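Print this section | E-mail this page

Clollach Dressing Table Guide
Section 4: Looking after the mirror

Right, your table is up, the legs are level and you've had a good go at filling the top with make-up (I had, within the hour). Now for the mirror. I've cleaned more of these than I care to remember and I still smeared my own the first time, so I've written this section the way I'd tell it to a friend over the phone. It covers the round mirror with the carved white surround. If you bought the plain oval one, skip to Section 5, where the steps are much shorter.

The cloth I use is a purple one, and any soft cloth kept just for glass will do the job.

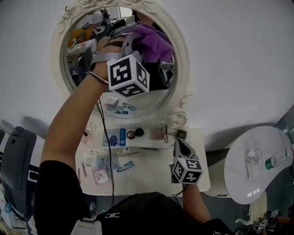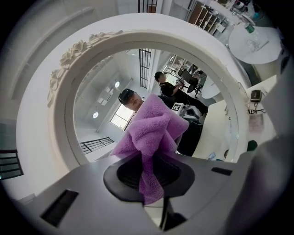
Mine came up streaky every single time until I stopped spraying the glass and started spraying the cloth, wrote Wannasri after the first version of this guide went up, and could you please put that at step one and not at step six? Fair point! I've moved it.

What you need

Two soft cloths, one for damp work and one for dry. A small bowl of lukewarm water with a single drop of washing-up liquid in it. A clean, dry make-up brush or a soft paintbrush for the carving. Cotton buds if your surround has got really dusty. That's the lot, and you don't need the special kit they try to sell you at the till.

Cleaning the glass

1. Put your liquid on the cloth and never straight on the mirror. Dip a corner in the bowl and wring it until it stops dripping, then wring it again.

2. Make a bit of space. You don't have to clear the whole table (I never do), but move anything you'd knock with your elbow, and shut your palettes and compacts. Pressed powder and drips don't mix.

3. Start at the top of the glass and work down. I go side to side in overlapping strokes. Circles feel nice, but on my mirror they leave a sort of swirl that shows up as soon as the lamp goes on.

4. Steady the surround with your free hand if it moves at all when you press. If it moves a lot, stop and go back to the fixing steps in Section 3.

5. Go round the edge, where the glass meets the surround, with a dry bit of cloth over one fingertip. Hairspray loves it in there.

6. Swap to the dry cloth and go over the whole thing again, top to bottom. Turn the cloth as you go so you're always on a fresh bit.

7. Stand to one side and look across the glass. Smears you can't see from the stool will jump out at you. Breathe on them and buff.

CAUTION: No bleach, no scouring cream, no kitchen roll on the glass. And please don't let water sit along the bottom edge. It can creep behind the silvering and leave black spots, and once they're in, they're in.

Cleaning the carved surround

8. Do the surround dry first. Flick the brush into the flowers and scrolls and let the dust fall forward onto the table. Yes, I know you've just cleaned the glass. I've tried it both ways and I still prefer glass first, then a quick last buff.

9. For foundation fingerprints, use the damp cloth and dab. Rubbing just pushes the colour further into the carving, and on white it shows for ever.

10. Leave it alone for ten minutes before you put things back against it.

NOTE: If a chip comes off the paint, keep the chip! The Ileo touch-up pot in your spares bag is a fairly close white, but having the bit to match against helps no end.

The table top

11. Lift things off one corner at a time, wipe, dry, put back. Doing it in patches means you never end up with everything you own on the bed.

12. Lipstick marks come off with a dab of ordinary cleansing balm. Wipe the greasy patch afterwards with your soapy cloth or it'll collect powder like nothing on earth.

13. Stand brushes up or lay them on a tissue. Left flat on the white they'll leave a little coloured shadow, and I say this as somebody who leaves hers flat all the time.

How often? I do the glass once a week and the carving when I remember. Wash your cloths on their own at a cool setting with no fabric softener, which coats the fibres and brings the streaks straight back.

Last updated August 3, 2023

Reader comments (4)

nostalgic_nel: Does the brush trick work on gilt ones too? I've got my gran's and I'm scared to touch it.

Reply from the author: Very softly, and dry only. If any gold comes off on the bristles, stop there.

pinkstool68: Washed my cloths with softener for years. Threw them all out, bought new, glass is lovely now. Feel a bit daft.

hallwaymoth: Step 8 before step 1 for me, sorry! Can't be doing with buffing twice.

Contact Clollach | Copyright Clollach Home | Back to top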